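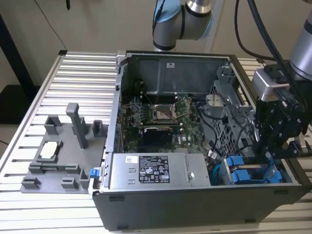
A desktop tower with its side panel off and the CPU socket open.

Plusance: a collection of used computer listings

README, version 3

Contents

listings.csv - the text of 2,384 ads for used and refurbished desktop computers
grades.csv - the condition grade each seller gave, in the seller's own words and again in our cleaned-up form
returns.csv - return notes, where a shop was willing to share them
codes.txt - what the short codes mean

What this is

Plusance was put together to check a claim that gets repeated a lot in the used computer trade: that a condition grade tells a buyer something useful. Most shops use letters. Some use stars. One uses the word "superb" for everything it sells, including machines listed for parts. We had doubts about grades going in and the files have done little to remove them.

Where it came from

All listings come from Tanden, a classifieds site, and cover sellers in and near Solel. They were saved over 6 months ending in May. There are 34 sellers. A few of them post far more than the rest, so any average across the whole file is mostly an average of those few. Please group by seller before you report anything.

Private ads were left out. We could not tell when the same machine was being posted again under a new title, and guessing seemed worse than leaving a gap.

Cleaning

The grades were cleaned with a script called Nina. It lowercases the text, strips prices and phone numbers, and maps the seller's wording to one of our codes. It makes mistakes. "Not perfect" was read as "perfect" until version 2, so throw away any results based on version 1. The original wording is kept in the column raw_grade and you should look at it. 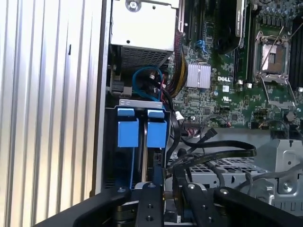 The column tested is the one we trust least. Sellers write "fully tested" the way restaurants write "fresh," and hardly any of them say what was tested or for how long. We kept the column so that people can study the phrase. It should never be used as a sign that a computer works.

Memory and drive sizes are as advertised. We did not check them against the machines, and in some ads the title and the body disagree. When they do, conflict is set to 1 and both values are kept.

Known problems

Return notes exist for 3 sellers only. Those sellers offered them freely, and it would be fair to wonder what the others would have shown.

Dates of sale are missing. An ad coming down can mean the machine sold, or that the seller gave up.

Prices include shipping in some ads and leave it out in others. The column ship is blank where the ad didn't say - that covers a lot of rows.

Please don't use this to

Rank shops by honesty. Set resale prices. Train anything that hands out grades on its own.

Changes

Version 3: conflict column added, duplicate ads from the same shop removed.
Version 2: "not perfect" fixed.
Version 1: withdrawn.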